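6. Étiqueter et ranger les colis en attente

La notice Zuvwood promet une pose « en un geste ». Comptez plutôt deux essais, surtout avec le papier thermique, qui roule dès qu'il quitte le rouleau.

1. Imprimez l'étiquette depuis Follow, format 15 cm de haut. Le réglage « automatique » rogne parfois le code-barres : choisissez le format à la main.

2. Vérifiez le numéro de tablette avant de décoller quoi que ce soit. Le logiciel accepte sans broncher deux colis au même emplacement.

3. Posez l'étiquette sur la plus grande face, à plat, sans couvrir un pli ni une arête.

4. Lissez du centre vers les bords. La raclette Lopes vendue en option (réf. 549) est censée éviter les bulles – le plat de la main fait pareil.

5. Scannez, puis rangez le colis debout, code vers l'avant.

Attention : ne collez jamais une étiquette sur une autre. Drukelel affirme que son lecteur ignore celle du dessous. Nos essais disent le contraire, erreur 166 à l'appui.

Remarque : les sachets souples tiennent mal debout. Calez-les contre un carton.

Le nombre de codes sur une étiquette dépend du transporteur, et la notice n'en tient aucun compte. Elle parle « du » code-barres, au singulier. Or une étiquette à champs en chinois comme celle-ci en porte deux, l'un près du bord supérieur droit, l'autre vers le bas. Scannez celui que Follow affiche à l'écran et contrôlez le numéro enregistré avant de passer au colis suivant.

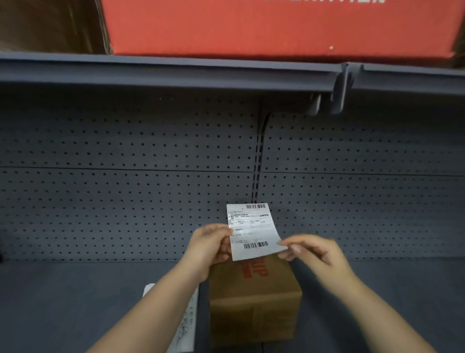
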